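3.2 The tabletop and the clothes

I should say a bit about the clothes, as they gave us far more bother than I'd planned for. We bought children's things in bundles from the Mendo charity shop, 73 pieces in all, and everything was folded on the same bright white surface. I picked white because small pale clothes throw a soft shadow on it, and the coders found that shadow handy when marking where a hem ended.

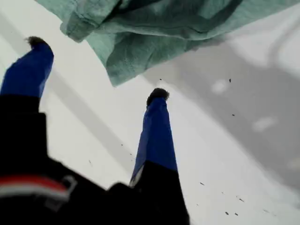
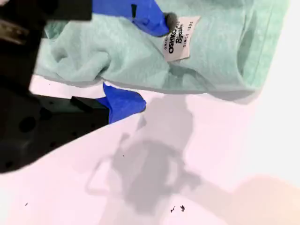
Figure 5. The white work surface (first picture) and a mint-green knit garment with its label showing (second picture).

Knits turned out to be the awkward ones. The mint-green piece in Figure 5 is a good case – it's soft and slightly fuzzy, it bunches the moment it's held, and yet the stitched edge on the right lies fairly flat. Kendra Chisholm, who did most of the coding with me, wanted to score bunching and flatness as one thing. I argued for two scores and (after a long afternoon in May) she came round!

We left the labels in. Durnel and Van den Broek snipped theirs out to stop people reading sizes, which I do understand, but a sewn-on label like the OshKosh B'gosh one tells you straight away which bit of a crumpled heap you're looking at. Our coders used labels as a landmark in almost 4000 of the folds, far more often than sleeves or necklines. Skollent reports much the same for towels with hanging loops. Folds where the label was hidden the whole way through (1677 of them) are treated separately in Section 4.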